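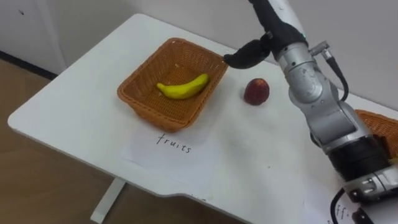
I get the same emails about my fruit share every June, so I've put my answers in one place. Yes, I read them all!

## What's in a share?

Whatever is ripe at Gilham Orchard and my little plot in Rindis - mostly apples later on, berries and cherries first. A small share costs $50 for the season and a big one is $125.

## Can I pick what I get?

Sort of. You can list up to 4 things you don't want and I'll swap them for something else (I can't stand gooseberries either, so no judgment).
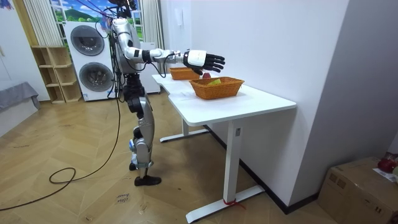 ## Where do I pick up?

At the side door of the Allitz bakery, any time after 5 p.m. on share day. Running late? Text me and I'll leave yours inside with the bread crates.

## How do I keep it all fresh?

Apples go in the fridge, away from the greens. Don't wash berries until you're ready to eat them - they get fuzzy so fast!
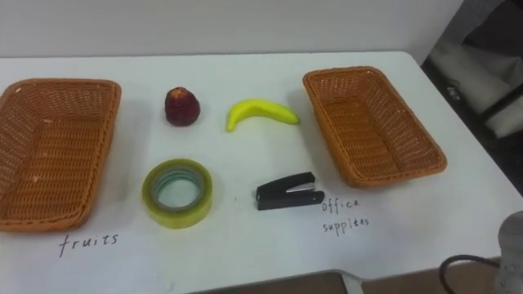
*Wicker baskets on the table, with "fruits" written under the one on the left.*

## Do you sell jam?

Only the Hrubý plum one, and only until the shelf is bare. It's great on toast.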